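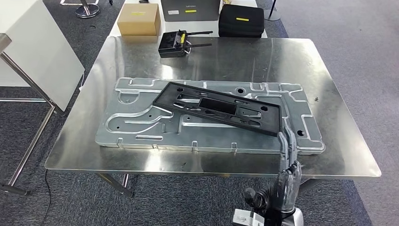 Panels and Frames: Questions People Ask Me

Last updated 1/26/21

I sell and swap back panels and the black frames that go with them, from a workshop in Foltusthorpe. Most of my email is the same handful of questions, so I put the answers on one page. If yours isn't in here, write to me and I'll probably add it.

What do you mean by a "back panel"?

The big flat galvanized sheet with all the raised ridges and channels stamped into it. It's the stiff part of the housing, and everything else hangs off it. The ones I handle mostly come out of Florner housings, plus a smaller number from the Prevavden line, which are close cousins but don't always swap over. More on that further down.

And the frame?

Black molded plastic, a raised rim around the outside and a bunch of openings and compartments inside. People call it the tray, the bezel, the surround, the insert... I say frame. Whatever you call it in your email I'll figure it out, but please send me the part code too if you can find one!

Why are there so many ridges in the panel? Is it a cooling thing?

I get this one a lot, because they look like a maze and everybody assumes something flows through there. Mostly it's stiffness. Thin flat sheet flaps around like a cookie sheet, and once you press ribs into it, it holds its shape. A few of the channels also give wires somewhere to lie so they don't get pinched. Trevor Gosling, who taught me most of what I know about sheet metal, used to make me flex a plain sheet and then a ribbed one before he'd let me ask another question.

The surface on mine looks blotchy. Is it damaged?

Nope! That mottled, flaky look is just the zinc. It's called spangle and it's on there from day one. Some panels have big crystals you can see from across the room and some are so fine they look plain gray. I don't sort by it and I don't charge extra for the pretty ones (yes, people have asked). What you do want to watch for is chalky white powder, which means it's been stored damp, or orange at a cut edge, which means the zinc has given up there. White powder usually brushes off. Orange I'll always tell you about before you pay.

Do you sell the metal brackets too?

When I have them. They come and go a lot faster than the panels do, so ask first. If you want one matched, measure the longest slot end to end and tell me how far it sits from the nearest end of the bracket. That tells me more than the overall length, which people tend to measure around a bend. 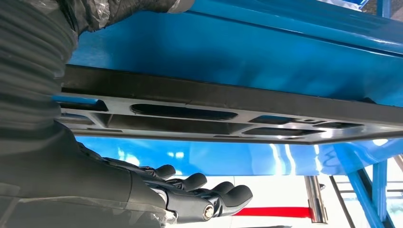
Black metal bracket: the long slot with the rounded ends is the one to measure.

Can I mix a bracket from one model with a panel from another?

Sometimes. The hole spacing has to match and so does the bend, and it's the bend that gets people. I've had a bracket line up perfectly at one end and miss by 3 mm at the other, which doesn't sound like much until you're trying to start a screw in it. Please don't "persuade" it with pliers. Send me your measurements and I'll hold one up against the panel I've got here.

How should I set up to work on one of these?

You need a table bigger than you think. Mine are stainless, which I love for wiping down and for dragging parts around on, although it does throw glare right in your face if you have a light directly overhead. I moved my lamp off to one side and life got better. A kitchen table is fine if you put something over it. An old bath towel works, a yoga mat works even better. Don't put bare galvanized sheet on a wood table you like, because those little tabs will write their name in it.

Which way up should the panel go?

Depends what you're doing. For cleaning I start ridges up, do the channels first, then flip it. For fitting the frame I want the panel supported along its whole length, and I check for tabs pointing down before I lean on anything. A bent tab is the most common thing I see on panels people send back to me, and nearly all of them got bent on a table.

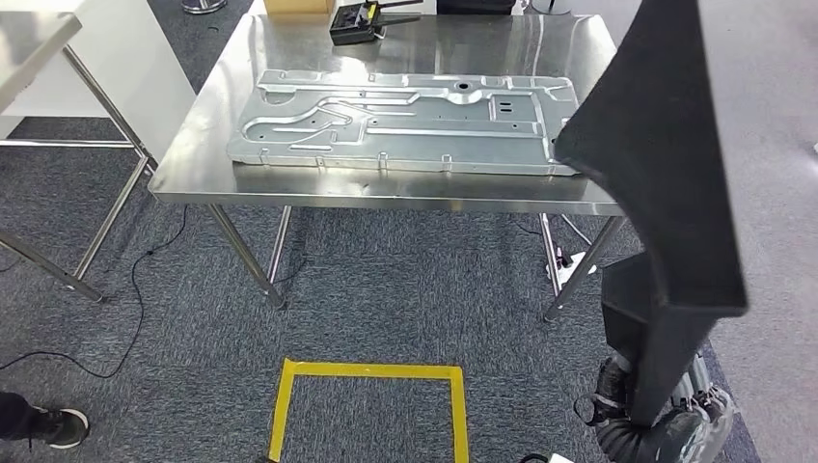 If you've already bent one, don't panic. Use smooth-jawed pliers, bring it back slowly in one move, and stop. Galvanized sheet will forgive you once. Wiggle it back and forth and it'll snap right at the fold, and then you're looking at a rivet or a whole new panel. I keep a scrap strip around for practicing on, and I'd be happy to throw one in with your order if you ask.

What do you clean them with?

Warm water, a drop of dish soap and a soft brush. That's it for the panel. Dry it right away and stand it on edge for a while so the channels can drain — water hides in those grooves like you wouldn't believe. No bleach, no vinegar, no steel wool. I know vinegar is everybody's answer to everything, but it eats zinc.

For the black plastic I use Kivi, a mild cleaner that comes in a squat bottle, and a microfiber cloth. Dish soap does nearly as well. I just like the bottle.

Can I get scuffs out of a black part?

Light ones, yes. A lot of what looks like a scuff is just dust and handling marks that sit on a matte surface and show up pale. Wipe first, let it dry, and then look again before you decide it's scratched. A real scratch you can feel with a fingernail isn't coming out, and if you polish it you'll end up with a shiny spot that's a whole lot more noticeable than the scratch was. I did that to a really nice one in my first year and I still have it. It lives behind the door and holds up my rain jacket.

How do I pick up a long part without twisting it?

Both sides at once, one grip above and one below, and somewhere near the middle if you're only using one hand. Grabbing a long piece by the corner is how they get a twist in them, and a twist is a pain to see until you go to fit it.

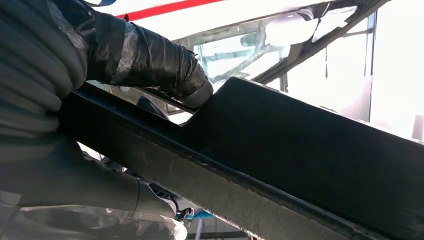
I also try to grip on an edge that has a lip or a step to it, where the part is stiffer, and stay off any wide flat face. Flat faces show every fingerprint and they flex more. If your hands are slippery, put gloves on. The thin knit ones with the rubbery palm are my favorites, and they'll save your skin on the cut edges of the panel too, which are sharp in spots even after I've been over them.

Does the frame clip on or screw on?

Both, on most of the Florner ones. Lay it on loosely first, get the openings lined up with whatever they're supposed to line up with, and only then press anything. If it isn't sitting right, lift it off and start again. Gareth Bunting (he does my deliveries, and he has opinions) likes to start all the clips down one long side and work across. I start at a corner. We've each broken two clips that I know of, so call it a tie.

My frame doesn't sit flat. Is it warped?

Might be. Put it on a surface you know is flat and press each corner in turn. If it rocks a tiny bit, it'll pull straight when it's fastened. If it rocks a lot, it's probably been leaning against something warm. You can try leaving it flat overnight with a couple of books on top, which has worked for me maybe half the time. Please don't use a hair dryer or a heat gun. I've seen the results!

What are all the little holes for?

The big round ones are usually where something passes through. The rest is a mix of screw holes, locating holes for the press, slots for clips, and some I frankly couldn't tell you about. Plenty of them end up unused on a finished housing. If you have a hole left over at the end, don't worry. If you have a screw left over, worry a little.

How do you pack them for shipping?

Cardboard box, panel wrapped and laid flat, frame in its own sleeve so the two never touch. I charge a flat $14 for one set. Two sets fit in the same box, so the second one rides along free. Save the box if you think you might return anything, because finding another one that size is no fun.

What about returns?

Send it back if it isn't what I said it was. If you ordered the wrong one, that's okay too, just cover the postage. I'd much rather swap it than have it sitting in your garage.

Do you have my part in stock right now?

As of the January count I had 83 panels on the shelf, and fewer frames than that. The Prevavden ones are the scarce ones. Send me the part code, or a measurement of the long side and the short side, and I'll go and look. I usually answer in the evening, once I've washed the zinc dust off my hands.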